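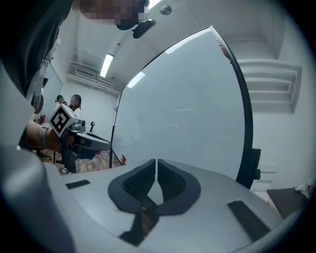 Parnus hand-held gripper kit: README for the sample recordings

Hello, and thank you for downloading the Parnus sample set! We put it together so that anyone thinking of buying or hiring the kit can have a good rummage through real recordings first, before talking to us about prices (or to Dreßler, who look after hire bookings).

What you get
1,337 short recordings in 40 folders, one folder per session, made indoors with people holding the grippers by hand. Faces are blurred throughout. Each folder has its own notes file, and some of those notes are a good deal chattier than others, for which we blame the long afternoons.

Before you start
The view is very wide and bends a fair bit towards the corners, so please load the lens file that comes with the set. If you use our Bolau viewer, version 7 or later does it for you.

Known problems
Folder 12 has no sound. Two of the notes files still use the old names for the jaws, and we mean to put that right in the June update.

Using it
Free for trying out and for teaching. For anything you plan to sell, do write to us first, we're friendly!

Last changed May 13, 2024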